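Pelora Robot Club: tips for the tidy-up challenge
Collected by Lech Kaczmarczyk, club room 2

We're almost 300 practice runs into the simulator this spring and I am still learning something every single time! New members keep asking me the same things, so I've put my favorite household tricks in one spot. Add yours at the bottom.

Start with the room, then the robot
Before you touch the arms, swing the view all the way around and find the doorways and the furniture. I love this part. Tilt the view if you like, but level it again before you drive.
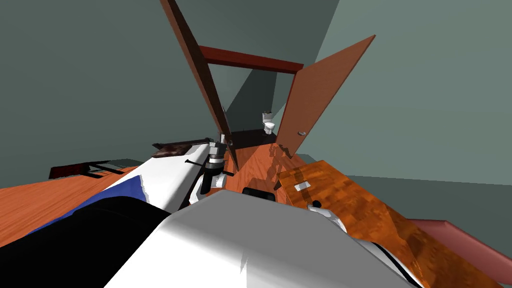 Save a starting pose once you're happy with it. Call it something you'll recognize in May, when there are 63 files called "test" in the Odoi folder (most of them mine, sorry). Keep both arms tucked in when you turn near a table. An elbow will find a corner faster than you can hit stop.

Mugs and other round things
Come in slowly and line up with the body of the mug first. The handle looks tempting, but it's a skinny target and the mug likes to spin. Open the gripper wider than you think you need, creep in, then close a little at a time. Our team on the Jokeo script slowed the last bit of the approach and their runs got so much calmer to watch!
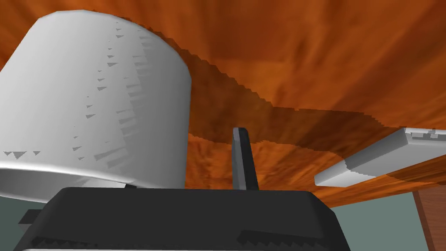

Gripper view: one finger upright, white cylinder to the left, white block to the right.

Watch the neighbors. When two things share a tabletop, pick the one with more open space beside it and do the crowded one second. If you bump something, back straight out the way you came. Swiping sideways makes two messes.

Jagged shadows are just the renderer, so don't steer by them. Turn shadows down in the settings if they bug you, or if the laptop fan starts howling.
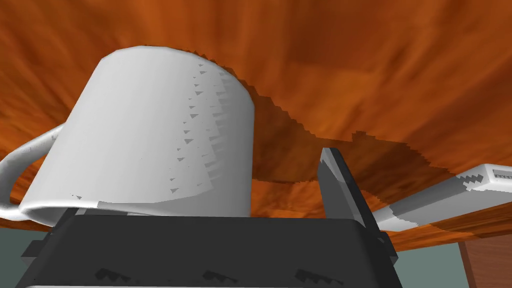 Mug and gripper up close, with the handle off to the left.

Odds and ends
Wrist stuck? Rotate it 90 degrees and try again before you rewrite anything.
Write down the last setting you changed. Paper is fine.
Bring your charger to the Grultitz meet, outlets go fast.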